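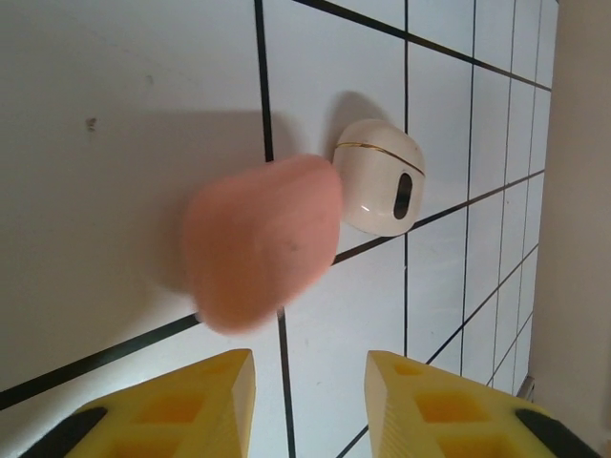 I spent Friday afternoon at the Farkex open day in Boden and I'm still grinning! They had 11 arms running, and the one I kept drifting back to was Suvgate, the one with the yellow fingers. It works on small stuff, soft things and hard shiny things on the same tiled surface, and you get to pick what it goes for next (I queued twice, almost 60 people in line the second time). The engineers let us squeeze the fingertips too, which were squishier than I'd guessed. They're doing it again in May, and I've already signed up.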